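Halivell House Fall and Winter Walk-Through
Checklist with comments, 7/12/22

Before you start, a quick hello to whoever has picked this up from the hook by the laundry room. It covers the whole building from the boiler room up to the attic hatch, and it takes a good part of a morning if you stop and look at things properly, so please bring a flashlight, a pencil that works and a cup of something. Mark each line OK, FIX or ASK. I have put my own comments under each line from this round, and you are welcome to add yours in the margin – the margins are wide on purpose!

1. Front entrance and steps
Handrail firm at top and bottom: OK
Step edges marked and readable in poor light: FIX
Mat lies flat: OK
Comment: The paint on the second step has worn to almost nothing where everyone puts their right foot. It wants another coat before the clocks change. I gave the handrail a good hard tug at both ends and it didn't budge, which pleased me, as it was loose all through April.

2. Hallways and stairs
Clear path the full width of the stairs: ASK
Lights work on every landing: OK
Emergency lights stay on when tested: FIX
Comment: There is a stroller folded up under the first flight. It isn't on the stairs as such, but a person coming down in the dark would meet it, so I have left a friendly note. The emergency light on the top landing came on and then faded while I was still standing under it. That unit is a Dirko and the battery pack slides out from below once you have the two screws loose. Order the pack and don't let anyone talk you into replacing the whole fitting.

3. Boiler room
Door closes by itself and latches: OK
Nothing stored within reach of the boiler: OK
Carbon monoxide alarm tested: OK
Pressure gauge in the green: OK
Comment: A very tidy room this year, and I want to thank whoever swept it. The service sticker from Başaran Heating is on the side panel, job number 2126, and you'll need that number if you call them or they will keep you on the phone a long while looking for it.

4. Storage and cleaning closet
Heavy things low, light things high: FIX
Tall containers cannot tip or roll: FIX
Chemicals in their own labeled bottles: OK

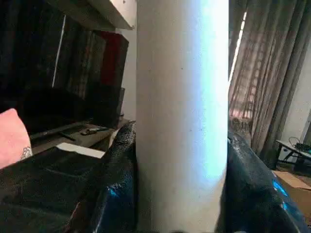 The closet always takes me longer than I plan for, and I think it's the shelves, which are a shade too narrow for what we ask of them. Two gallon jugs had worked their way up to the top shelf again and I brought them down to the floor. Anything tall and smooth needs holding from both sides, the way the white cylinder is held there, gripped left and right so that it stays upright. A row of spring clips along the back wall would do the job nicely, and Huvum sells them in packs that cost very little. Please don't use string. We tried string, and it stretched, and then there was a mop on the floor right behind the door.

5. Kitchen and common room
Extinguisher on its bracket, pin in, needle in the green: OK
Fire blanket can be pulled down with one hand: OK
Cords not run under the rug: FIX
Outlets by the sink trip when tested: OK
Comment: The floor lamp cord has found its way back under the rug. I do understand, the lamp looks much better in that corner, but the cord was flattened in one place and I have taken it out of use. If we want a lamp there we should ask for an outlet on that wall. The heater belongs 3 feet from the curtains, and I have put a strip of tape on the floor to save any arguing.

6. Windows and upper floor
Window stops in place: OK
Attic hatch closes tight: ASK
Smoke alarms tested, every room: OK
Comment: All 19 alarms sounded, and my ears rang through lunch. The hatch closes but doesn't sit quite flush on the left, and I couldn't tell whether the frame has moved or the foam has swollen. Somebody handier than me should take a look. There is a 500-watt work light up there with a cracked lens. I unplugged it and tied a tag to the cord, so please leave the tag where it is until the lens has been changed.

7. Outside
Gutters clear over the doors: FIX
Grit bin full and lid closes: FIX
Path lights working: OK
Comment: The grit bin is less than half full and what's left has set hard at the bottom. Break it up with the old spade before topping it up. The gutter over the side door drips exactly where people stop to find their keys, and that patch will be ice by the first cold night – please put it near the front of the list.

Completed sheets go in the green folder, newest at the front. The repair slips are in the pocket at the back.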